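From: Dennis Lyimo
To: Bemus players list
Date: March 13, 2024
Subject: Re: [bemus-players] Stuck on loading screen after the patch

Habibur Ekanayake wrote:
> Hi all, since the patch went up I can't get into my main save at all.
> The bar fills up, the music starts and then it just sits there. I let
> it go all through dinner. New worlds load fine. I have already
> reinstalled the game and updated my graphics driver. Anyone else?
> I'd really hate to lose the Malau harbor, that's all my winter
> evenings in there.

Hi Habibur,

Yes, me too! Same bar, same music, and I got very tired of that flute. The good news is that I'm back in, harbor and all (well, mine is a swamp town, but you know what I mean), so please don't delete anything yet.

In my case it was the Kullent map pack. The game still loads it with the old save, but the patch moved the map tiles to a different folder and the pack keeps looking in the old one. New worlds don't ask for those tiles, so they open like nothing is wrong. Chathurika Patwary spotted this on her machine first and I only copied her.

What I did: close the game and the launcher both, and check that the launcher is really gone from the tray. Copy your whole saves folder to someplace else. Then go into the mods folder, find the one called kullent_maps and drag it out to the desktop. Start the game and load your save. Mine took 4 minutes the first time and I was sure it had hung again, so go make a coffee.
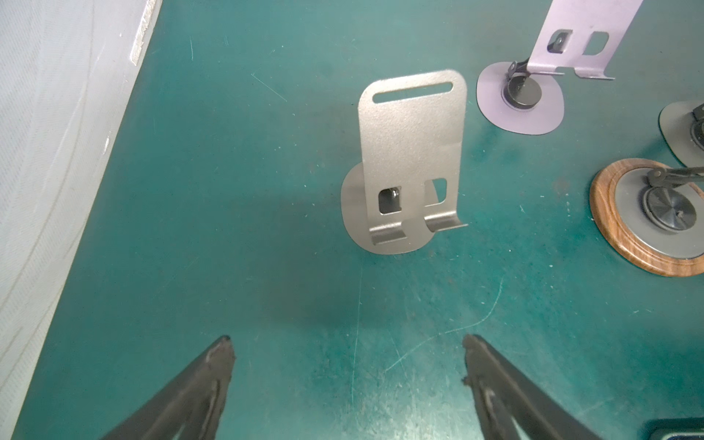 Once you're in, you'll get a yellow warning with a long list of missing items. I had 182 of them, which gave me a bit of a fright, but they were all map markers. Click Continue, walk around a little, save under a new name and quit. After that it loads at normal speed.

Two things I don't have an answer for. My custom signs came back blank and I had to retype them, and the ferry at Miah now leaves without me about half the time. Selvaraj Kanagaratnam thinks the ferry was broken before the patch and he may be right, I never used it much.

If your save still won't open with the pack out, try the autosaves before you give up. They're in the hidden folder next to the regular ones, and mine went back to November! Normand Chan got his town back that way and only lost an evening of digging.

Let us know how it goes, and if it does load, can you tell me whether your signs are blank too? I'd like to put that in the bug report before I send it off.

Dennis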